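Stirkcombe Shared Laundry Room
Fault and query log

Ticket 1058
Subject: Shirts coming off the folding table with creases across the front
Raised by: Birsen Dağdelen
Assigned to: Bülent Gökçe
Status: Closed
Area: Folding table, white top
Priority: Low

Birsen Dağdelen, 09:20
T-shirts folded on the big white table are ending up with slanting creases over the print. They go into the pile looking fine and by the time people collect them there are lines from the hem up towards the chest. It is mostly the thin grey ones. Towels and pillowcases are all right. I have had four back this month, all short-sleeved.

Bülent Gökçe, 10:05
Are they creased before they reach the table? If they sit in the dryer after it stops they will come out like that whatever we do afterwards. Also, which setting?

Birsen Dağdelen, 10:40
Low heat, and I took the last load out as soon as it finished. Shook each one and laid it down. No lines at that point apart from the usual bit of wrinkling.

Nobuhle Modise, 11:15
I had the same in July with the Cestmont order. In that case the table top was tacky from spray starch and the cloth would not slide. Wiped it down with warm water and washing-up liquid, dried it, and it was better but not cured. Worth doing first anyway.

Bülent Gökçe, 13:30
Table wiped and dried. Tried three shirts from the same load. Two still creased. So the top is not the whole of it.

Next thing I looked at was how the shirt is held when it is being straightened. If the hem is taken at one point in the middle and drawn down, the cloth bunches there and the pull goes off at an angle on both sides. Fold it in that state and the lines get pressed in by whatever is stacked on top. 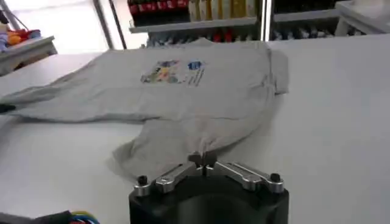 Grey T-shirt with the hem held at one point. Creases fan out from the pinch, and the sleeve on the right is still bunched.

The sleeve matters as well. Left like that, it makes a lump inside the fold and marks the shirt above it in the pile. Both sleeves want to be flat before the hem is touched.

Suggested order:
Lay the shirt down with the print facing up.
Open out both sleeves and smooth them from the shoulder.
Take the hem near the two side seams and draw it straight.
Smooth from the collar down to the hem with a flat hand.
Turn it over and fold as normal.

Ming-te Kao, 14:10
Does it make any difference which way round the shirt lies? I put mine lengthways along the table and Birsen puts hers collar away from her.

Bülent Gökçe, 14:25
No. Whichever you can reach both side seams from.

Birsen Dağdelen, 15:50
Did the rest of the load in the new order. Only one had a line in it and that was my fault, I forgot the sleeve. Keeping the piles lower too. The old piles were up to the edge of the Ustudeck tray, which is too much weight on thin cotton.

Nermin Oral, 16:20
What do we do with the ones already creased? The Cocco bag is due out in the morning.

Bülent Gökçe, 16:30
Damp cloth over the creases and a warm iron from the inside. Do not iron straight on to the print. Let them cool flat before folding.

Nermin Oral, 17:45
Done, bag is packed. Lines have gone from all but one, which I have put back in the wash.

Bülent Gökçe, 17:50
Closing. Folding order typed up and taped to the wall by the table. Reopen this ticket if it comes back.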